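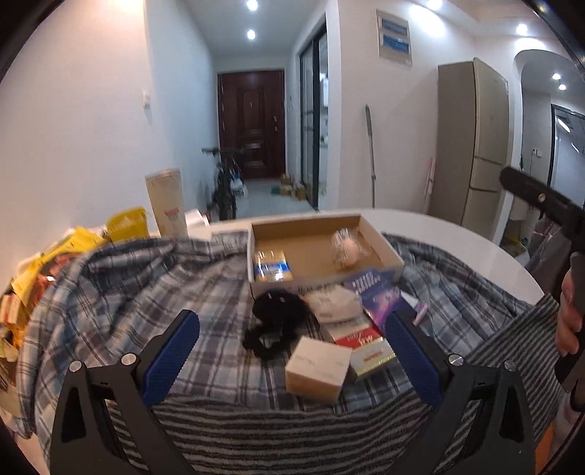
Maya Kassab wrote:
I'd put the shirt at the bottom of the suitcase and build on top of it, personally. A shirt laid out flat makes a lovely big wrapper. You set your small stuff in the middle, fold the sleeves over, fold the tails up, and the whole thing goes in as one soft brick. I've packed that way for years and I'm still a little in love with it!

Posted 2026-06-06

visberg_nights wrote:
Thread starter here. So this is my table right now. I'm going to stay with my aunt in Kirkis and I'm bringing the parcel haul with me, because half of it is for her and my cousins. I've got one carry-on and one soft shoulder bag. I love this part of a trip more than the trip, I think. Everything comes out, everything gets looked at, and then it becomes a puzzle.

What I want to know is who keeps the boxes and who takes everything out of them. The shallow cardboard one is a nice size and I've been dropping the little wrapped things in it as I go. My instinct is to pack it whole. My other instinct says cardboard corners in a soft bag are a terrible idea.

Iveta Vávra wrote:
Take it out of the box. Always. You are paying to carry air.

Precious Yap wrote:
Nooo, keep the box! An open shallow box is the best packing cube there is. I line mine up along the wheel side of the suitcase where the bars make those annoying channels, and the box bridges right over them. Then the socks go down in the channels underneath. Nothing small ever gets lost, and when you arrive you lift it out and put it on the dresser and you're unpacked.

Iveta Vávra wrote:
And the lid of the suitcase presses on it and it goes flat on one side and everything in it is at an angle. I have done this. It was a tea set.

Precious Yap wrote:
Well who puts a tea set in an open box

Iveta Vávra wrote:
Somebody who was told that a box is the best packing cube there is.

Munther Nseir wrote:
Ha. You're both right, it depends what goes around it. A box with soft things packed tight on all sides won't crush. A box with a gap next to it will. So if she keeps it, the striped towel should go along one long side and the plaid shirt over the top, tucked down hard. Is the towel coming or was it just on the table?

visberg_nights wrote:
Coming! My aunt has towels, I know, I know. I like my own. It dries fast and it rolls up to nothing.

And Maya, I never thought of using the shirt as the wrapper, but it's already spread out under everything so I'm halfway there by accident. Would it come out horribly creased?

Maya Kassab wrote:
Creased, yes. Horribly, no. Plaid is very forgiving. Hang it in the bathroom while you shower and give the front a good tug at the hem. The trick is to fold on the seams, so the creases land where the shirt already wants to bend. Sleeves in first along the shoulder seam, then the sides, then roll up from the tail. If you're wearing it to dinner the first night then wrap with something else, but for hanging around at your aunt's it'll be great.

Noura Nimri wrote:
Can I put in a word for getting rid of the mailers tonight? All that yellow plastic at the side of the table. I used to tell myself I'd bring them along as spare bags and they are the worst spare bags. They're slippery, they don't fold, they tear where you opened them, and they've got your address all over them. Open everything, check it, flatten the packaging, out it goes. You'll be amazed how small the pile gets.

visberg_nights wrote:
Some of those aren't opened yet, that's the embarrassing bit. I was saving them. It's like a second birthday.

Noura Nimri wrote:
Open them before you pack!! Please. My sister carried a sealed parcel all the way to our grandmother's for her and it was the wrong thing entirely, it was a bike lamp.

Precious Yap wrote:
Did your grandmother like the bike lamp

Noura Nimri wrote:
She uses it to look for the cat.

jora_line_end wrote:
I'm going to disagree with the general mood and say one mailer is worth keeping. Just one, the biggest, for dirty laundry or for shoes. Cut the label off. It weighs nothing and you throw it away at the other end without feeling bad. I wouldn't keep any more than that.

Also, tubes. If you've got a tube of anything in there (I see a slim white one with a pink tip), put it in a zip bag, cap up, and don't lay it in with presents. I don't care how tight the cap feels. The shoulder bag gets squashed under a seat and then you have a cousin with a sticky card.

visberg_nights wrote:
Good call, the tube was right up against the card. Moved! It's in the wash bag now and the card is inside a book.

Munther Nseir wrote:
Books are the best place for cards. Put the book flat against the back of the suitcase, the side with the handle bars, and it'll stay flat the whole way.

What about that cream cube? That's the one I'd be worrying about. Cubes are awkward, they never sit well next to anything.

visberg_nights wrote:
The cube is the main gift so it has to stay in its box, no arguments on that one. She keeps boxes. She has a shelf of them.

Iveta Vávra wrote:
Then that one I allow. But use the inside if there is any room in it. Socks, for example. The black bundle, whatever it is.

visberg_nights wrote:
I am not giving my aunt a present with my socks in it, Iveta

Iveta Vávra wrote:
You remove the socks before giving. This is not complicated.

Maya Kassab wrote:
I'd put the cube in a corner of the carry-on, on the wheel side so it's standing at the bottom when you pull the case along. Then the red and white pack goes flat beside it and the shallow box next to that, if you're keeping it. Heavy things low down. After that you can stuff the gaps with anything squashy, and the shirt bundle goes over the lot.

adjei_hall wrote:
Does anybody else lay everything on a table first? I always use the bed and then it's midnight and I can't go to bed. I've seen the light. A round table is even better because you can walk all the way around it and you can't shove things into a corner and forget them.

Precious Yap wrote:
I use the floor by the front door, which means I've stepped on most of what I own. But it does get me out of the house! Whatever's on the floor is what I'm taking and that's it.

adjei_hall wrote:
Stepping on it is one way to make it flat.

Noura Nimri wrote:
How many nights are you going for? I've been picturing a weekend and then I thought about the towel again.

visberg_nights wrote:
4 nights. Clothes are easy, I've got 2 shirts counting the plaid one, and I'll wear the same jeans. My aunt will try to send me home with jam regardless, so I'm leaving room. Last May I came back with jars in my coat pockets.

Munther Nseir wrote:
Jam changes everything. Then I'm with Precious, keep the shallow box. Empty it at your aunt's, and on the way home it holds the jars upright with the towel wound between them. In checked luggage or on the train, mind you. They'll take jam off you at airport security.

visberg_nights wrote:
Train, thank goodness!

Iveta Vávra wrote:
For jam, I accept the box. I want it noted that I said tape the bottom.

visberg_nights wrote:
Okay, going in for round one. Opening the last of the mailers first (Noura, I hear you), then the box in, the cube in the corner, towel down the side, and then the shirt wrap. I'll report back on whether the zipper closes. So excited, I may unpack it and do it again just for fun.

Maya Kassab wrote:
Do the zipper from both ends and meet in the middle! And save the shoulder bag for whatever you need on the train, or you'll be opening the case on your lap looking for a snack.

visberg_nights wrote:
First try: it closes, but only if I kneel on it. Taking the shirt off the top and trying it around the cube instead. Back in a bit.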